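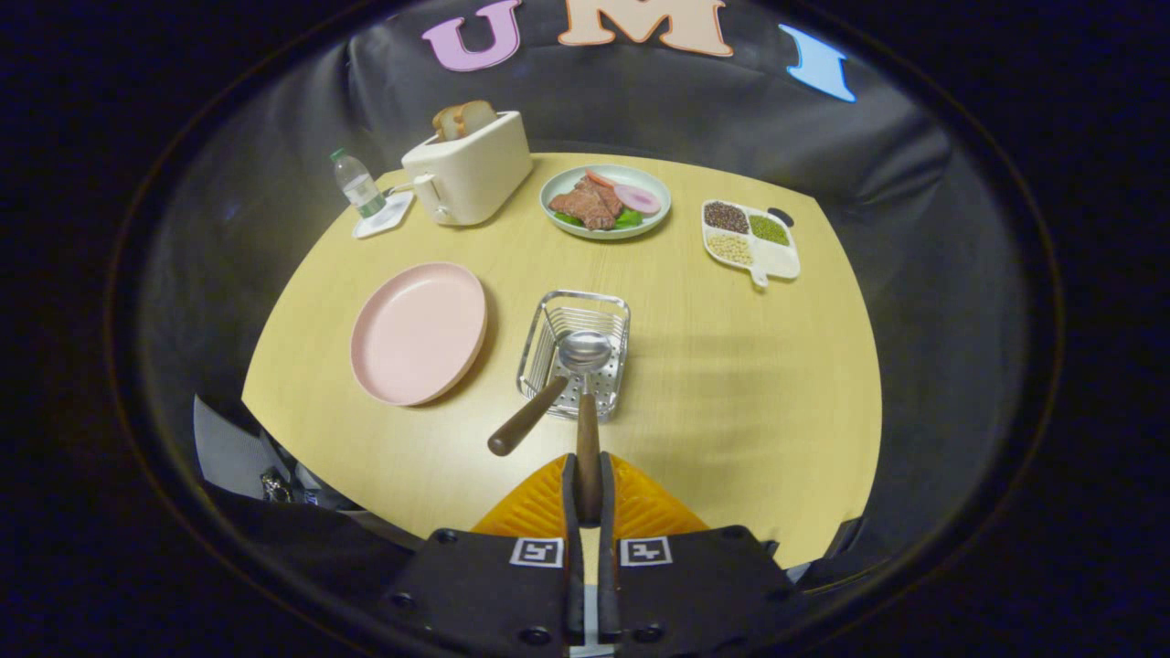
4/30/23
By Demirtaş

5. Hosting a Badlow session from a Wastodeck

This section covers hosting a private co-op session of Badlow on a Wastodeck console and letting other players join it. It applies to game version 17 and later. Hosts on earlier versions must update first, as the session menu was moved in version 17 and the steps below will not match.

A session runs on the host's console. When the host leaves, the session closes for all players. To keep a world running while the host is away, use the stand-alone server instead (section 6).

5.1 Before you start

You will need:

- a Wastodeck with system software from last October or newer
- a Tosix account linked to the console
- a wired network connection, or a wireless connection on the 5 GHz band
- 8 GB of free storage on the internal drive

World files cannot be hosted from a memory card. A world stored on a card can still be played alone, and can be moved across with Storage > Move World.

Note: Guests do not need a linked Tosix account if they are on the same local network as the host. They cannot earn season rewards without one.

5.2 Creating the session

1. From the title screen, select Play, then Host.
2. Select an existing world, or choose New World and wait for the map to be built. On first use this can take several minutes. The progress bar stops for a time at the terrain stage.
3. Open the Session tab and enter a session name. Names may be up to 24 characters long. Accented letters are accepted but are shown without accents in the session list.
4. Set Visibility to Private or Friends. Public sessions are not covered in this section.
5. Set Player Limit. The default is four and the highest value is 8, including the host.
6. Enter a password if Visibility is set to Private. The field cannot be left blank.
7. Select Start Session. The host enters the world at the last save point.

Caution: Changing World Difficulty after the session has started resets all active contracts. Items already handed in are not returned.

5.3 Opening the port

Most home routers will open the port without help. If the Session tab shows "Closed" next to Network Status, open it by hand.

1. On the console, go to Settings > Network > Details and write down the local address.
2. Sign in to the router from a phone or computer.
3. Find the page for port forwarding. Some routers call it "virtual server" or "NAT rules".
4. Add a rule for port 1742, protocol UDP, pointing to the local address from step 1.
5. Save the rule and restart the router.
6. Return to the Session tab. Network Status should now read "Open".

Note: The port is written 1,742 on the game's own status screen. Type it into the router with no comma.

If the status is still "Closed", check that the console has kept the same local address after the restart. Reserve the address in the router if it has changed, then edit the rule to match.

Caution: Do not place the console in the router's DMZ to get round a failed rule. This opens every port on the console to outside traffic.

5.4 Inviting players

1. Open the pause menu and select Session > Invite.
2. Select names from the friends list, or select Show Code.
3. Guests using a code go to Play > Join > Enter Code.

A code is valid until the session closes. A new code is made each time the session starts. Guests who drop out can rejoin with the same code and will appear at the nearest camp, with their inventory as it was at the last autosave.

5.5 Saving and backups

The world is saved every ten minutes and whenever the host rests at a camp. To save at any other time, use Session > Save Now. Play pauses briefly for all guests during a manual save.

To make a backup:

1. Close the session and return to the title screen.
2. Select Storage > Worlds and highlight the world.
3. Select Copy, then choose a drive.

A copy made while the session is open may be incomplete. The game does not warn you of this when the copy is made, only when it is loaded.

Caution: Worlds with more than 2,000 placed objects load slowly on the standard console, and guests may time out while joining. Raise Join Timeout to 120 seconds under Session > Advanced, or clear unused structures from the build menu. Fences and path tiles are counted as placed objects. Loose items are not.

5.6 Session messages

"Version mismatch": the host and guest are on different versions. Update both and restart the game, as an update applied in the background is not active until then.

"Session full": the player limit has been reached. A guest who has lost connection holds a place for two minutes.

"World locked": the world is open on another console using the same Tosix account. Close it there. If that console is no longer to hand, select Storage > Worlds > Release Lock. Progress made on it after the last upload will be lost.

"Host not responding": check Network Status on the host console and go back to 5.3.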